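Chapter 7
Small Pleasures: Snacks, Trade, and the Household Budget

Ask a family what they ate last week and they will tell you about dinner. They will mention the soup, the roast, the vegetables they meant to finish. They will rarely mention what was eaten standing up in front of an open cupboard at eleven at night. Economists had the same blind spot for a long time. Early household surveys had columns for bread, meat, fuel and rent, and a single line at the bottom marked "other," into which a great deal of toffee disappeared.

This chapter is about that line.

We start in Tultdale, a mill town whose shopkeepers kept unusually good ledgers and unusually bad tempers. One grocer's book from a single January lists 650 sales of sweets and nuts, most of them for the smallest coin then in use. The buyers were mill hands, who according to the reformers of the day could not afford such things and according to the ledger bought them anyway. The reformers wrote pamphlets. The mill hands, as far as we can tell, did not read them, though pages of one pamphlet survive as wrapping for boiled candy.

What should we make of this? An older generation of textbooks called it waste. We will take the view that people with very little money tend to know exactly what they are doing with it, and that a treat bought on payday tells us something about wages, prices and working hours that a sack of flour does not. Flour gets bought in good times and bad. Candy is the first thing to go when the mill cuts its shifts and the first thing to come back when it restores them.

Section 7.2 moves from the shop to the package. Before factory wrapping, a snack was sold loose from a jar, weighed on a scale the customer had every reason to distrust. The sealed packet fixed the weight, or at least printed it. It also let a maker sell far from home to people who would never see the kitchen, a mercy in some cases. Compare two of the brands in our readings: Banano, which put its fruit on everything including the delivery carts, and Cultura, which sold plain crackers at 4 times the price by leaving most of the label blank. 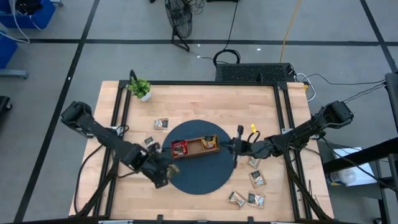

Packets also changed manners. A bowl of nuts belongs to whoever has the longest reach, while a packet has an owner, and opening one in company raises the question of who gets offered some. The etiquette writers of the period devote pages to this – more pages, in one case, than they give to funerals. The Türkmen hospitality customs described in the readings make a useful contrast, because there the guest is served first and the host's own appetite is nobody's business.

As you read, keep a record of every snack you buy for two weeks, with the price and the hour. Write things down when you buy them, not at the end of the day, when memory becomes generous. You will need the record for the exercises in Section 7.4, where we work out what share of your spending falls under "other." Students who report a share of zero will be asked to show their receipts.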